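Trotel pick-and-place starter kit – pre-purchase safety checklist, with my comments
Site: Haverford packing room. Second go-through, January.

1. Emergency stop reachable from both sides
PASS. I can slap it from the loading side and from the desk. The cable is shorter than I'd like, so we'd be buying an extension.

2. Guarding and floor marking
PASS WITH COMMENT. The panels that come in the box are fine, but the door switch took me 40 minutes to line up. Wetunska (our dealer) says the newer bracket fixes it. I'd want that bracket in the order, in writing!

3. Speed limit in teach mode
PASS. Set to 100 mm/s and it stayed there however much I poked at the menus.

4. Power loss test
FAIL, sort of. Arm stopped dead, good. But the restart came up with error 211 and the manual skips straight from 202 to the appendix. Sent that one to Trotel support and I'm still waiting.

5. Cables and hoses
PASS. Strain relief on everything. One zip tie trimmed to a nasty sharp point – I filed it down myself.

6. Simulator matches the cell layout
OPEN. I really like the simulator, it's the best bit of the whole package (much friendlier than the Bullix one we tried). I still need to compare the bin position against my tape measurements before I'll sign.

7. Gripper clearance at the bin, checked in the simulator
OPEN. Fingers open, nothing gripped, view from over the gripper. Look at the left finger next to the bin rim. I want the real gap measured before anybody runs a pick near that side.
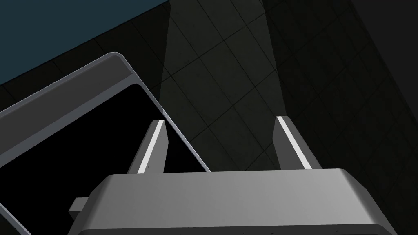 Item 7: simulator view, fingers open, bin at left.

8. Finger pads
OPEN. Ask Wetunska what a spare set costs and how long they take to ship. The quote leaves them out completely.

9. Paperwork
FAIL. Risk assessment template is there, but the declaration has the wrong model number on page one. Needs reissuing.

Result: hold the order until 4 and 9 are closed. Items 6 to 8 I can finish on my next visit.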